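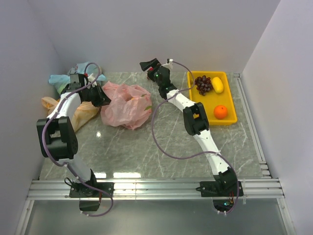 Clifford reckons the base bolts should come before anything else, and he said so twice while I was still hunting for my glasses, so that is where I began this morning. He has a point. If a base plate has crept along the front rail, every bit of calibration you do afterwards is wasted.

January 28, 2022. Service of the two-arm cell, Fernada bench.

Base plates first, then. Left one was tight on all its screws. Right one had a screw that took nearly a quarter turn, so I've put a paint-pen line across it and we can all glance at it on the way past. Please don't wipe the line off when you're cleaning, it is not a smudge!

Next the purple cables, my old favourites. The left one follows the links nicely in its white clips and I've left it alone. The right one hangs in a big loop out over the marble before it climbs back to the gripper. I had half a mind to shorten it, but I drove the arm slowly to full stretch with my hand on the cable, and it does want most of that slack at the far back corner. What I have done is swap the clip nearest the elbow, which had gone brittle (the heat in August can't have helped), and the loop stays the same length as before. Apinya would like it higher so it can't drag over the work. Happy to try that together when she's back from Vetitley.

Then the jaws. Left gripper had a film of something on the fingers, so a wipe with isopropyl and a good long dry. Ran it 200 cycles open and shut with nothing in it, no faults in the log, and the motor was only pleasantly warm to the touch by the end. Right gripper got 100 and sounded a little gritty at first, then settled. I don't love that. Ruben has a spare gearset in the Jansen drawer and I'd sooner fit it on a quiet day than in the middle of a run.

Bags and fruit went back on for the check. The thin bags are what show up a tired gripper: a jaw that closes a hair short will hold an orange all day and let the plastic slide straight out. I've set the left closing effort to 70 and would ask everyone to leave it there until I've seen a full session.

Still to do: grease the right elbow, tidy the red wires under the right base, and ask Thijs where the 2 mm hex driver has wandered off to.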